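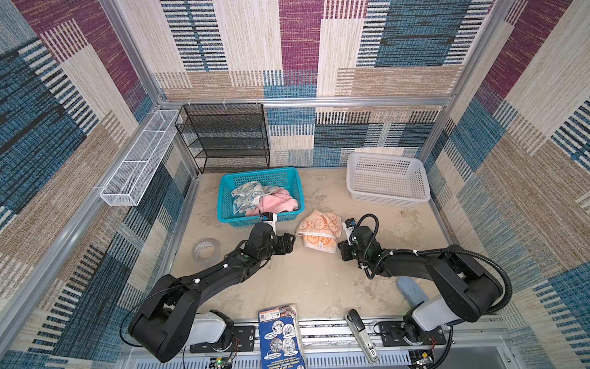
July, bench notes, glue room

Started at 6 in the morning to have the room before it becomes warm. Continuing with the hide glue for the Sisthorpe chairs. Last entry ended with the second batch too thin, so I begin from there.

Soaked the new granules overnight in cold water, same weight of glue as before but less water. By morning they were swollen and soft all the way through, no hard grains when I pressed them between the fingers. The old batch still had a few hard ones, and I think now this was my fault: I put them in the pot too early.

Warmed the pot slowly in the water bath and kept the thermometer in it the whole time. I write temperatures in Fahrenheit here because Sreekumar complains when I mix the scales. Held it at 137 and did not let it climb. At this heat it ran from the brush in a thin string and then broke into drops, which is how Inger Blöndal showed me to judge it. The thin batch never made a string, it only dripped.

Test joints, all in beech offcuts, planed the same day:

Joint 1 – wood cold from the store, glue brushed on one face only. Gelled before I could close it. I closed it anyway and marked it with a cross.
Joint 2 – wood warmed with the hot air gun, glue on both faces, rubbed together by hand, no clamp. It grabbed nicely after a few strokes.
Joint 3 – same as 2 but clamped, medium pressure. More squeeze-out than I like. Possibly I starved it.

They stay untouched until tomorrow and then I will break them in the vise. Please do not borrow these pieces, they look like scrap but they are not.

Question for Sreekumar: on the Hegde stool you added salt to slow down the gelling. How much, and did you weigh it? In your page there is only written "a pinch". I would like to try it for the back legs, where there are 2 tenons to close at the same moment and I have only so many hands. Urea is the other possibility, but I have never used it and the books do not agree with each other.

Old glue on the chairs themselves: the front rail of chair 3 came apart with warm water and patience. I injected, waited, wiggled, injected again. The left rear joint does not move at all. I suspect that somebody repaired it with white glue, the residue goes cloudy and rubbery when wet, and hide glue does not do this. Will try vinegar on a small place first. I don't want to force it, the tenon shoulder has already a crack from an earlier attempt, not ours.

Inger stopped by before lunch and looked at the squeeze-out. Her opinion is that I should clean it at the jelly stage with a chisel and leave the wet rag in the bucket. I tried on joint 3, it peels off like skin from warm milk. Much cleaner than washing.

To order from Grosari: one more bag of the medium-strength granules, glue brushes without metal ferrule (the metal makes dark stains on oak). The Pleltska brushes lose hair, I picked bristles out of the pot twice this morning.

Pot emptied, washed, turned over to dry. Leftover glue is in the refrigerator in the jar with the yellow lid. Use it this week or throw it away, it smells when it gets old.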